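Sorting screws and odds and ends after a house move

padilla_r
We moved in July and everything small from the old garage came over in one box. Screws, picture hooks, curtain rings, fuses, two sets of Allen keys. I want to sort it once and be done with it. Do people go by size or by job?

clunie88
By job. I have a tin for pictures, one for plumbing and one for electrical. If a shelf comes down at 9 in the evening I don't want to be measuring threads.

Marrow
Disagree. By job means the same screw ends up in 5 tins and you buy it again. Sort by length and head. Tip the lot into a wide open bin on the table first – it's much easier than picking out of a deep box.
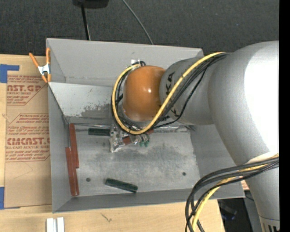

clunie88
Marrow, that's fine if you have 1,000 screws. Most of us have 100 and a bag of rawlplugs.

Tilly_Ko
I did it Marrow's way and gave up halfway through. Now I keep wood screws by length and everything else by room. Labels on the front, not the lid, or you can't read them once they're stacked.

Marrow
Fair point on the labels. I still wouldn't keep curtain rings with fuses.

padilla_r
Thanks all. Going with Tilly's version. Any view on keeping the spare Allen keys?

clunie88
Keep one set. The other goes to the charity shop.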